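Bench notebook, Remero workshop, back bench
11 September 2022

Spent most of today on the toy sorting corner, or what I keep calling the corner even though it's one black tabletop and a bit of wall. The Gridano bricks came back out of the cupboard after sitting there since May, and I'm glad I kept them, because the colours are lovely against that dark surface! Matte black was a good call. The old shiny top used to throw the ceiling lights back at me and I'd end up with a headache by lunch.

Before anything else I wiped the table down and gave the bricks a bath in the sink (warm water, drop of dish soap, old tea towel). There are 53 in the tub. I'd written 36 on the lid at some point, so either the lid is wrong or they've been breeding. New label done.

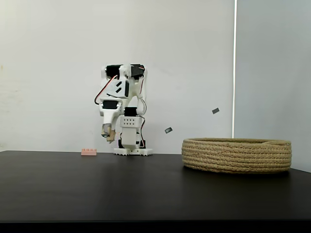
Pink brick flat on the black top, off-white wall behind.

Pink is my favourite of the lot, for what it's worth. It's easy to find again when I look up from my notes, and the blues are nearly as good. The darker ones I've put aside, they just vanish on this table and I got sick of patting about for them.

Then the basket question, which I've been putting off. The Vaserero tub we used before is too deep and you get a horrible clatter every time a brick goes in. I much prefer the round rope one. It's shallow, with a good thick rim, and the coils go round and round in a spiral on the bottom so it's nice to look at too.
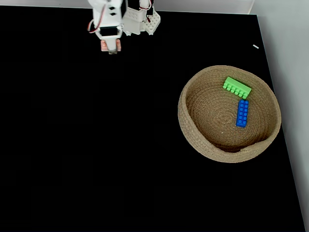 I did wonder about steaming the rim to get the wobble out of it, the way you'd do a felt hat, but I think I'd only make it worse. Rope does what it likes. A basket with a bit of a dip still holds bricks, and I can stuff it with a towel overnight if it starts to bother me. Wieczorek have a bigger size listed, 10 dollars more, and I'm not tempted yet. It'd eat up half the table.

Small rule for whoever uses the bench next: bricks go in the basket, and pencils, tape and my good scissors do not. I fished 2 pencil stubs out of the old tub this morning.

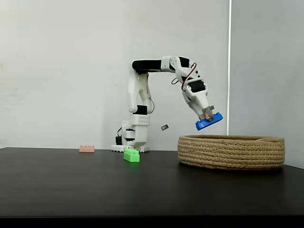 Still want to try a strip of felt under the basket so it doesn't creep across the table when it gets bumped. There's some grey stuff in the bottom drawer, probably enough for one go if I cut it carefully. Also need more dish soap, and the tea towel has had it.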